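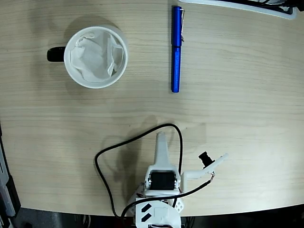
A customer in our Zitwood store asked whether a tabletop has to be cleared completely before it is wiped. Yes. Pens, mugs and used tissues all come off first.

How often should I clean a wooden tabletop?
Once a day with a damp cloth – not a wet one. Wipe along the grain.

My pen left a mark. What now?
Try Givar Wood Soap on a soft cloth and leave it for 6 minutes. Old ink may need a second round.

Can I put a hot mug straight on the wood?
Use a coaster. Heat rings are not covered by the 36-month warranty.

Can I return an opened bottle?
Yes, within 30 days, with the receipt – by mail or at the store.

Last updated July 22, 2021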